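Kustgate Patch Notes

A README for anyone who looks after a small rack
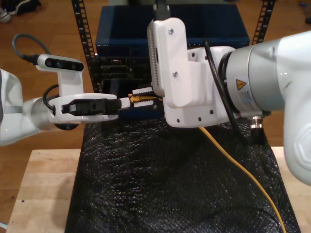
Welcome, and do put the kettle on first. I started these notes one August, when the little rack at Rikgate had more cable in it than shelf, and they have been growing ever since (sorry!). They cover network leads, the plugs on the ends of them, and the bench you sort them out on.

What's inside

notes/ has 35 short pages on handling plugs and boots
leads.csv has 541 rows, one for each lead, with its boot colour, cable colour and length
labels.txt is the wording I print for both ends

A few habits worth having

Hold a lead by the plug or the boot, never by the cable, and keep it straight when you pass it across. Put a mat down on a wooden table before the metalwork comes anywhere near it. I write boot and cable colours in separate columns, as they don't always match and I got in a dreadful muddle at Derkach by assuming they did.

Still to do

The Kalter leads, 60 of them, need measuring again.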